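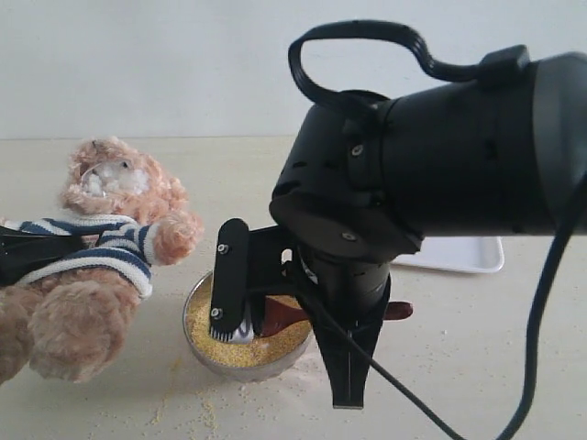

Chapter 7
Household Budgets and the Cost of Living

Every household makes decisions about money, whether or not it writes them down. Rent falls due on a fixed day. Food is bought several times a week, often in small amounts that are quickly forgotten. Other costs, such as a car repair or a winter coat, arrive without much warning. A budget is a written plan that sets expected income beside expected spending for a given period, most often one month.

This chapter introduces the main parts of a household budget and explains how rising prices affect it. Students will learn to separate fixed costs from variable costs, to prepare a monthly statement, and to read a simple price index. The chapter assumes that the material on wages and taxes in Chapter 6 has been completed.

7.1 Two Households in Bradthorpe

Erzsébet Major and Attila Boros live on the same street in Bradthorpe. Each brings home $2,000 a month after taxes. Major rents a one-bedroom apartment, walks to work, and pays her utility bills together with her rent. Boros shares a house with his brother and drives to Hidinbridge each morning. His share of the rent is lower than hers, but he pays for fuel, insurance, and parking.

At the end of December, Major had $194 left over. Boros had nothing left and owed a small balance on a credit card. Their incomes were the same, and neither had made an unusual purchase. The difference lay in how their costs were arranged and in how much of each month's spending had been decided in advance. In Major's case, 62 percent of her income was committed before the month began. Boros could not say what his own figure was. He had never added up his parking fees, which he paid in cash.

We will return to both households in Section 7.4, where their full statements are printed side by side.

7.2 Fixed and Variable Costs

A fixed cost stays the same from one month to the next, at least for the length of a contract. Rent, loan payments, and most insurance premiums belong to this group. A variable cost changes with use or with choice. Groceries, fuel, and clothing are common cases.

Some costs do not fit neatly in either group. A telephone plan may carry a basic monthly charge and an added charge for calls abroad. In this book, such costs are called mixed costs, and the two portions are entered on separate lines of the statement.

© 2021 Benmoussa Educational Publishing. All rights reserved. | Contact | Back to top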